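Hartschalenkoffer in Lachsrosa: matte Stelle im Deckel und schwergängige Rollen, lohnt sich die Mühe noch?

Eingestellt von Rozália Slanina, September, 21:40 Uhr

Hallo zusammen, ich brauche mal Rat von Leuten, die sich mit Koffern besser auskennen als ich (das dürften so ziemlich alle hier sein). Ich habe von meiner Tante einen großen Hartschalenkoffer übernommen, lachsrosa, vier Rollen, Innenfutter noch top. Gekauft hat sie ihn vor Jahren bei Zeman, das ist der Lederwarenladen bei uns im Ort, den es inzwischen leider nicht mehr gibt. Die Rechnung habe ich noch gefunden, da steht "Modell 731" drauf und sonst gar nichts, also kein Hersteller, keine Größe, nix. Damals hat er 200 Euro gekostet, was ich für meine Tante ganz schön mutig finde!

Jetzt zu meinen Problemen. Zwei der Rollen laufen richtig schwer, eine davon macht auf glattem Boden so ein singendes Geräusch, dass sich im Bahnhof alle umdrehen. Die anderen beiden laufen einwandfrei. Ich würde am liebsten nur die zwei schlechten tauschen, weiß aber nicht, ob man das darf oder ob dann alles schief rollt.
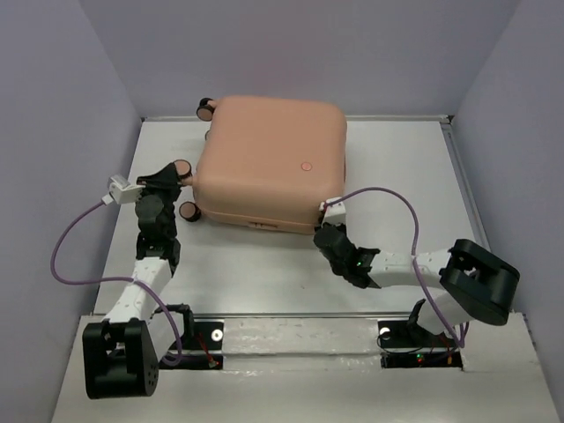
Mein Sorgenkind, flach hingelegt. Die Rollen sitzen links.

Das Verrückte ist ja, dass die Scheiben in den Rollen so ein Rosabraun haben, passend zum Koffer, mit schwarzem Rand außen herum. Genau die Farbe habe ich nirgends als Ersatzteil gefunden. Bei Pamero gibt es Ersatzrollen in Schwarz, Grau und einem sehr knalligen Pink, das sich mit meinem Koffer fürchterlich beißen würde. Vier Schrauben pro Rolle, sagt deren Seite, und man soll den Lochabstand messen. Kann man den messen, ohne die alte Rolle abzubauen? Ich habe mit dem Lineal herumgestochert und drei verschiedene Ergebnisse bekommen.

Das zweite Thema ist die Oberfläche. Der Deckel ist matt und fühlt sich auch so an, also kein Hochglanz, den man einfach poliert. Ich habe schon mit Spülmittel und einem weichen Tuch gewischt, mehr habe ich mich nicht getraut. Meine Nachbarin schwört auf Schmutzradierer, aber das ist doch im Prinzip feines Schleifpapier, oder?
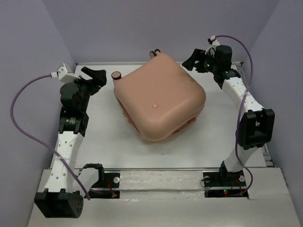
Der Deckel ist für mich eigentlich das größere Ärgernis, weil man ihn beim Packen dauernd vor der Nase hat. Ich bin da vielleicht auch empfindlich, bei Möbeln und Autos bin ich genauso. Schräg hingelegt sieht man oben Richtung rechte Kante eine Stelle, die etwas dunkler und stumpfer wirkt als der Rest, während vorne an der Ecke noch ein schöner weicher Glanz liegt. Falls das im Bild nur ein Schatten ist: bei mir zu Hause am Fenster finde ich die Stelle auch, ich bilde sie mir also nicht ein. Kleben tut da nichts. Meine Tante meint, da könnte mal ein Gepäckaufkleber gewesen sein, sie weiß es aber nicht mehr.

Ach ja, und wir fahren bald nach Raltitberg, da ist die ganze Altstadt Kopfsteinpflaster. Lohnt sich der Aufwand bei einem so alten Koffer überhaupt, oder soll ich ihn für Bettwäsche auf dem Schrank behalten und mir etwas Neues holen? Ich hänge ein bisschen dran, die Farbe erkennt man am Gepäckband sofort!

Danke schon mal und liebe Grüße
Rozália

kofferklaus58, 22:15 Uhr

Hallo Rozália, bitte nicht wegstellen! Rollen sind die dankbarste Reparatur, die es am Koffer gibt, das habe ich an unserem eigenen Familiengepäck schon so oft gemacht, dass ich inzwischen eine Kiste mit Restrollen im Keller habe.

Bevor du irgendwas bestellst, mach die zwei schlechten erst mal sauber. In den meisten Fällen haben sich Haare und Fäden um die Achse gewickelt. Ich leg den Koffer dafür immer flach auf den Tisch, altes Handtuch drunter, und gehe mit einer Nagelschere und einer Pinzette rein. Was da rauskommt, will man lieber nicht so genau anschauen. Danach mit einem trockenen Pinsel ausbürsten und einen winzigen Tropfen Silikonöl an die Achse, wirklich winzig, und den Überschuss abwischen. Kein Salatöl und auch kein Kriechöl, das verharzt dir oder zieht neuen Dreck an. Dann den Koffer eine Weile hin und her schieben und hören, ob er noch singt.

Wenn das nichts hilft, dann tauschen. Nur zwei zu wechseln ist erlaubt, aber dann achte auf gleiche Bauhöhe, sonst kippelt er. Ich würde immer mindestens das Paar auf einer Seite gleich halten. Zum Lochabstand: innen ist im Futter meistens ein Reißverschluss, den machst du auf und tastest nach unten in die Ecken. Da sitzen die Schraubenköpfe und du kannst von Mitte zu Mitte messen, mit Messschieber und nicht mit dem Schullineal. Manchmal sind es allerdings Nieten, dann musst du ausbohren. Auch kein Drama, dauert pro Rolle bei mir 20 Minuten - mit Fluchen etwas länger.

Und wegen der Farbe: nimm schwarze. Der Rand ist bei deinen doch sowieso schwarz, das fällt am fahrenden Koffer kein bisschen auf. Die alten Scheiben kann man bei manchen Modellen sogar ausclipsen und in die neuen Rollen setzen, versprechen kann ich dir das aber nicht.

Kopfsteinpflaster übrigens immer auf zwei Rollen ziehen, nie auf vier schieben. Daran sterben die meisten.

Gruß, Klaus

packmaus, 22:50 Uhr

würd ich neu kaufen, für die arbeit kriegst du im angebot schon was ordentliches. hab selber einen atwood und bin zufrieden. aber schöne farbe!!

Tilda_aus_dem_Norden, am nächsten Morgen, 7:30 Uhr

Zu den Rollen hat Klaus ja alles geschrieben, ich sag mal was zum Deckel, da habe ich selbst schon Lehrgeld bezahlt. Finger weg vom Schmutzradierer! Du hast völlig recht, der schleift, und auf einer matten Schale hast du hinterher eine glänzende Insel, die du nie wieder wegbekommst. Bei meinem dunkelblauen war das so, der sieht seitdem aus, als hätte sich jemand mit einem Bügeleisen draufgelehnt.

Falls es Kleberreste sind (die spürt man oft kaum noch, sie ziehen aber Staub an und werden dadurch dunkler), nimm ein bisschen Speiseöl auf Watte, zehn Minuten liegen lassen, abwischen und dann mit lauwarmem Wasser und Spülmittel gründlich nachwaschen. Probier es vorher an der Unterseite. Kein Nagellackentferner, kein Aceton, das kann dir den Kunststoff richtig anlösen. Reinigungsbenzin würde ich auch nur nehmen, wenn sonst gar nichts geht.

Wenn nach zwei Durchgängen alles gleich aussieht, ist es vermutlich Abrieb vom Transport, da hilft dann auch kein Putzen mehr. Dann kannst du noch mit Kunststoffpflege für matte Flächen drübergehen, so ein Zeug für Armaturenbretter. Wichtig ist, dass du den ganzen Deckel machst und nicht bloß den Fleck. Bei mir hat das bis zu 20 Wochen gehalten, danach muss man halt nochmal ran. Oder du klebst einen schönen Aufkleber drauf, den Platz dafür hast du ja. Einen aus Raltitberg zum Beispiel, am Marktplatz gibt es einen kleinen Schreibwarenladen, der hat welche mit dem alten Stadttor!

Behalten würde ich ihn auf jeden Fall. Schau vor der Reise aber noch nach, ob Griff und Verschlüsse fest sitzen, da macht man sich bei den Rollen die ganze Arbeit und dann reißt einem am Bahnsteig der Griff ab. Die Schrauben vom Griff erreichst du oft auch durch das Futter.

Rozália Slanina, 18:05 Uhr

Ihr seid super, danke! Die Nagelschere war schon im Einsatz und ich sage nur: igitt. Die eine Rolle läuft jetzt wieder ganz leicht, die andere singt leider noch, da kommt morgen das Silikonöl dran. Im Futter habe ich den Reißverschluss gefunden und es sind Schrauben, keine Nieten. Das mit dem Speiseöl teste ich am Wochenende und schreibe dann hier rein, was aus dem Fleck geworden ist.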